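Home > Courses > Small Retail and Craft Sales > Unit 6 handout

Unit 6. Listing, Pricing and Shipping Handmade Glass Smoking Accessories

Read before the February session. Bring a calculator and one draft listing.

6.1 Scope

This unit covers online sale of handmade glass pipes, screens, stands and ash dishes by a small shop. Lampworking technique was covered in Unit 3 and is not repeated. Rules on who may sell these goods, where, and to whom differ by state and change often. Check the current rules for the shop's own state and for each state it ships to. The handout is not legal advice.

The worked case is Drerwood, a two-bench glass shop that sells through its own site and through one wholesale buyer, Agyeman. Shipping supplies come from Alton. The stock system is Vuron, which students will use in the lab.

6.2 Terms

Blank: a length of tubing or rod before any work is done on it.

Bowl: the part that holds the material. On listings the word is sometimes used for the whole pipe. Pick one use and keep it across the site.

Carb: the small side hole that controls airflow. State left, right or none.

Annealing: holding finished glass at a set temperature in a kiln and cooling it on a schedule, so that stress in the glass is relieved.

Fuming: coloring the surface with metal vapor from the torch. Fumed color can look different against a light and a dark background.

One-off: a piece with its own stock number and a quantity of one.

Run: a group of pieces made to one pattern and sold under one stock number.

6.3 Parts of a listing

A listing has a title, a measurement block, a description, a price and a shipping line. Write them in that order. The measurement block is filled in from the piece itself, with calipers, after annealing.

Title. Type of item first, then color, then length. Leave out words that apply to every item in the shop, such as "great" and "unique." Search tools ignore most of them and they push the length past the visible part of the line.

Measurement block. Length, widest point, wall thickness at the mouthpiece, weight, carb side. Give inches to one decimal place and weight in grams. If a run varies, give the smallest and largest piece.

Description. Two to four sentences. Cover color method, shape and anything a buyer would notice in the hand. Bubbles, seams and small color shifts are stated here.

Price. One figure. If screens are included, say how many.

Shipping line. Carrier class, handling time in working days, and the states the shop does not ship to.

6.4 Pricing a run

The method is the same as in Unit 4, with breakage added. Take the total cost of the run (glass, gas, oxygen, kiln power, bench time) and divide by the number of pieces that pass inspection. Do not divide by the number started.

Worked case. Drerwood starts a run of 24 spoon pipes. Nine are lost to cracks, blocked airways or color faults, so 15 pass. The run costs $938 in materials and bench time. Cost per good piece is $938 divided by 15, or $62.53. Had the shop divided by 24, it would have recorded $39.08 and set a price too low to cover the run.

Now suppose the 15 pieces sell for a total of $1,518. Revenue per piece is $101.20. Margin before packing and fees is $1,518 less $938, or $580 for the run, which comes to $38.67 per piece. Packing, card fees and returns are taken out of that figure.

A loss rate this high is common on a new pattern. Track it by pattern in Vuron, under the field "scrap." A pattern that has not improved by its third run should be repriced or dropped.

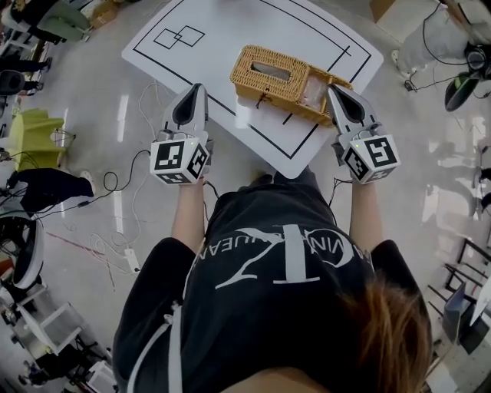
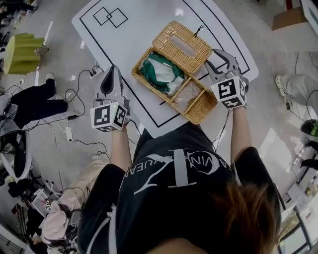 6.5 Packing and shipping

Glass fails in transit at thin points and at joins. Pack for those points first.

1. Check that the piece is clean and fully cool. Put screens in a separate small bag.

2. Fill hollow sections where the opening allows it. Tissue is enough. Do not force it.

3. Wrap in two layers of small-bubble wrap with the bubbles facing in. Tape the wrap to itself and keep tape off the glass.

4. Place in an inner box with no free movement. Shake it gently. If anything shifts, repack.

5. Place the inner box in an outer box with two inches of fill on all six sides.

6. Put the packing slip between the boxes. Use a plain return label with the registered business name.

Drerwood buys two outer box sizes from Alton and no others. A third size would save a little on postage for ash dishes, but it takes shelf space and slows packing. Students should be ready to argue either side.

Age checks are done at order and again at delivery where the carrier offers it. The cost of an adult signature goes into the shipping line of the cost sheet. "Free shipping" on a listing means the shop has moved that cost into the price, and the price must be worked out again when carrier rates change.

6.6 Returns and breakage claims

Separate the two in the records. A return is a whole piece the buyer does not want. A claim is a piece that arrived broken. Used pieces are not taken back.

For a claim, ask for one photo of the glass and one of the outer box with the label showing. Reply within two working days. Replace from the run if stock remains. Refund in full if the piece was a one-off. Log the packing size and the break point. Repeated breaks at the same point indicate a design fault at the bench, and the log should go back to whoever makes the pattern.

6.7 Wholesale

Agyeman buys by the run at a fixed discount and does its own listings. It asks for the measurement block on paper with each box. Wholesale stock is packed in divided trays, one piece per cell, with a tray lid taped on two sides. Steps 2 and 3 above still apply to any piece with a thin neck.

Do not list the same one-off on the site while it is out on approval with a wholesale buyer. Set its Vuron status to "held."

6.8 Exercises

a. Rework the case in 6.4 with a scrap count of four instead of nine. Keep the run cost the same. Give cost per good piece.

b. Write a title and measurement block for a sample from the tray at the front bench.

c. Draft a shipping line for a shop that does not ship outside its own state.

d. Find one listing online that gives no wall thickness. Write the question a buyer would have to send.

Hand in a and c on one sheet. Keep b for Unit 7, where it will be used for the photo layout exercise.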